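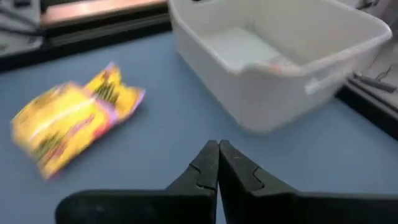
Sorting cell notebook, Saturday

Cell 2, Marti sweet sorting. Two arms, leader set put away. In at 9.40, Viola Lombardi joined after lunch.

Started with the fingers on the wrist camera view. They now close tip to tip. Last week the left one stopped short and thin wrappers slid out of the gap. Took both off, cleaned the mounting faces, refitted with new screws and reran the homing routine. Closed position saved as 118 in the Lukell config. The old value is in the comment line, please leave it there.

Cycle counter read 2345 at the start. Next finger check is due at 4000. Wipe the pads before then if the grip looks poor.

Raised the park height on the arm so the tip stays well clear of the table when we reach in to lay out packets. Checked it with the big wrapped bar and the clear packet out.
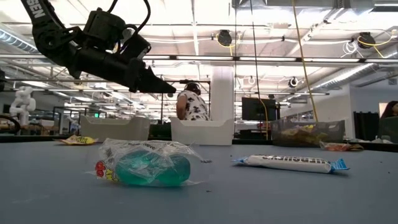
Gripper over the table after the park height change. Wrapped bar and green sweet in front, mesh basket at the back.

Dropped the closing speed to 800 for the soft bags. Viola thinks we could go lower still. I'd like to see a full day at this setting first.

Cables: the bundle on the left arm was pulling at full reach. Undid two ties, gave it more slack at the elbow and tied it again. Swung the arm through its range by hand with the power off and nothing snagged. The right arm I left alone.

Then both arms on the mat with mixed packets. The yellow ones are the awkward sort, as the wrist view blurs when the arm moves fast and the label edge gets lost. Have asked Rebecca Orlandini whether the Clilix driver lets us shorten the exposure.
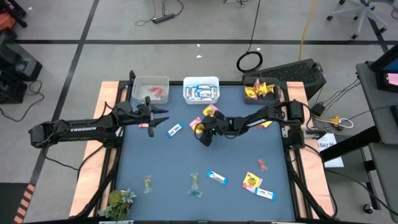
Mixed run, right gripper down on the packets near the middle. Blue-and-white bars in the middle bin, yellow packets in the dark grey tray.

Still to do:
Recheck finger screws on Monday, cold.
Order spare pads from Grurkska, we are on the last pair.
Copy the new config to the other cell once Rebecca has looked at it.

Off at 17.15, arms parked, power off at the wall.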